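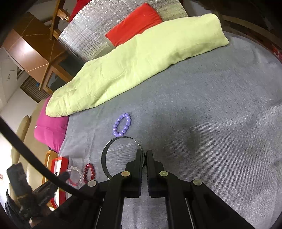
*Last updated: December (fixed the part on splitting takes)*

Quick version of how we record harmonium and voice at home for Sodaleo. People keep emailing so I'm putting it in one place. Written fast, sorry for typos. Assumes you already own a laptop, an interface and some kind of mic. If you play the thing and sing at the same time, same steps, just read the mic part twice.

## What you need

- Two mics. Don't have to match. Ours don't.
- Interface with two inputs. We use a Zundton, the small one. Anything works.
- Bucur stand for the harmonium mic, or any short stand that doesn't sink.
- Closed headphones. Open ones leak the drone straight into the vocal mic.
- A rug. A thick blanket if no rug.
- Pencil and paper for the take list. Really, paper.

## Room first

Turn off the fridge if you can hear it. Put your car keys in the fridge so you remember to turn it back on. Phones out of the room, not just on silent.

Harmonium on the rug, away from the wall. Walk around while somebody holds a low note and listen for where it gets boomy. Don't sit there. Corners are the worst, I did a whole tape in a corner once and threw it out.

Windows shut. Hot in summer, too bad.

## Mics

Harmonium mic goes on the side away from the bellows hand. The bellows side is all air and wood creak. Point it at the reeds, a forearm's length back. Too close and you get key clicks, which you will hate later and can't take out.

Vocal mic: a little above the mouth, angled down. Singer sits the way they always sit. If they sing cross legged on the floor then record them cross legged on the floor, don't put them on a chair because the stand is easier that way. Sérgio Teixeira tried singing standing up for one session and ran out of breath on every long line.

Put the back of the vocal mic toward the harmonium. This does more than any plugin.

Check both mics together before going on. Mute one, then the other. If the low end gets thin when both are on, move the harmonium mic a hand's width and try again. Keep going till it sounds fuller with both.

## Levels

1. Have the singer do the loudest line of the piece. Not a test line, the real one.
2. Set the gain so the meter stays well under the top. Leave more room than you think. Everyone sings louder once they forget about the mic.
3. Do the harmonium the same way, all the stops you plan to use open.
4. Write the knob positions down on the paper.
5. Don't touch them again.
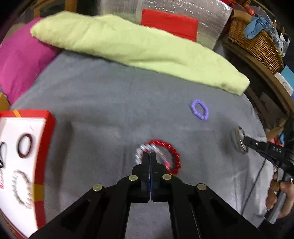 ## Drone and tuning

Tune everything to the harmonium. It's the one thing that can't move. Find Sa on it, set the drone app or tanpura box to that, by ear, not by the number on the screen. Old harmoniums are never where the tuner says they should be.

Drone goes in the headphones only. If you want it on the recording, add it afterwards as its own track. If it's in the room you can't cut between takes without hearing the jump.

Let the harmonium sit in the room for a while before you start. The reeds drift when it comes in from a cold car.

## Recording

We use Grusum but any program that does two tracks is fine. Hit record and leave it running. Don't stop between takes, people tense up when they hear the click.

- Say the take number out loud at the start.
- 3 full takes, no stopping for mistakes.
- Short break, water, nobody listens back yet.
- Then 2 or 3 passes on just the hard lines, starting a line early each time.
- Leave silence at the end. Let the last note die all the way, then wait, then talk.

Our longest run last Sunday was 44 minutes of tape for one shabad. Normal.

Record a bit of empty room too, everyone sitting still. Useful for patching gaps.

## Splitting takes

This was wrong in the old version. Save a copy of the whole session FIRST, then split. Cut both tracks together, grouped. If you cut the vocal by itself the harmonium bleed shifts and you get a weird doubling.

Cut on breaths or on a bellows change. Short crossfade. Close your eyes and listen back, if you can hear the edit try a breath earlier.

Don't mix the same night. Ears are gone by then. Back up to a second drive before anyone goes home, and label it with the raag and the take numbers from your paper, becuase "final new" tells you nothing in a month.

Mixing page is half written, will link it when it's up.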